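Unit 6. Evaluating a disassembly kit: the Dusard Bench Package

Handout for the course Automation in Recycling and Repair. Please read before the laboratory session in September and bring your notes from Unit 5 with you.

6.1 What is being offered

Dusard sells its bench package to small repair shops and to recycling companies who want to begin with automatic disassembly but do not want to buy a complete cell. The package contains a collaborative arm, a table made of slotted aluminum extrusion, a set of printed fixture plates, the software, and two days of training at the place of the customer. The gripper is ordered separately, and this is the first point where the price list needs careful reading. In our case the fingers came from Brultetti, and the adapter ring was an additional item.

The direct competitor is the Delacroix station. It has a closed frame and a fixed clamp. It is faster to install, but the clamp accepts only cases up to 600 mm long, and the customer cannot change the fixture without calling the service.

6.2 The work piece

For the evaluation we use office desktop towers. They are a good choice for students, because many parts in them are held by latches and clips, and the robot can try a large part of the job without a screwdriver. The tower lies on its side with the panel removed, so the arm can come to the parts from above. 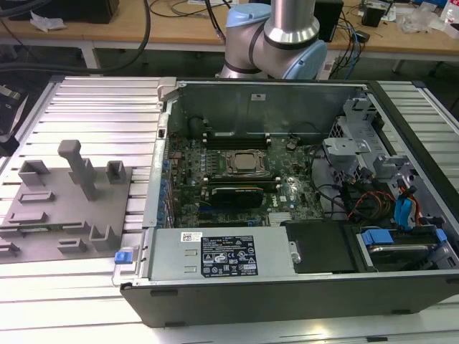 Figure 6.1. Opened desktop tower on the extrusion table, with the arm behind the case and a printed fixture plate at left.

Blue plastic marks several of the places where a person would put a finger: the release latch next to the power supply, the handle of the drive carrier, the clip of the hard drive tray. For the vision software of Dusard this color is useful, and the manual recommends to teach these points first. The cables are a different matter. Black bundles and colored power wires pass through the drive area, and a path which looks free in the simulation may not be free in the real case.

6.3 The fixture plate

The gray plate is printed, and the customer receives the drawing files. It carries a tall peg with an angled support and three small U-shaped holders, together with shallow raised slots. If you need another arrangement, you change the file and print again. In our workshop one plate needed some 56 hours on the old printer, which is much more than the brochure from Dusard lets you expect. Plan for this before you promise a date to anybody.

The slots in the table allow the plate to be moved. After each move the reference position must be taught again. The software does not warn you when you forget it.

6.4 Notes from the trial at Dullum

The repair center Dullum used the package for one season and sent 165 towers through it. Their report is in the course folder. The main remarks:

- Memory modules: acceptable, when both end clips were opened by hand before.
- Power supply: the latch was found well, but lifting the box out was often stopped by the force limit.
- Drives: good results with the carrier handle, poor results when a cable lay over it.
- Graphics card: not tried in the first month, later given back to the human worker.

Dullum kept the package, but they use it now for two steps only. The software license is paid for all steps, and they were not happy with this.

6.5 Tasks for the session

Work in pairs. Choose one part of the tower and write the sequence of movements for removing it, including the approach direction and the place where the part will be put down. Mark each movement where a cable could come in the way. Then compare the effort with the hourly cost in Table 6.2 and decide if you would buy the Dusard package, the Delacroix station, or none of them.

Hand in one page per pair. Drawings by hand are accepted.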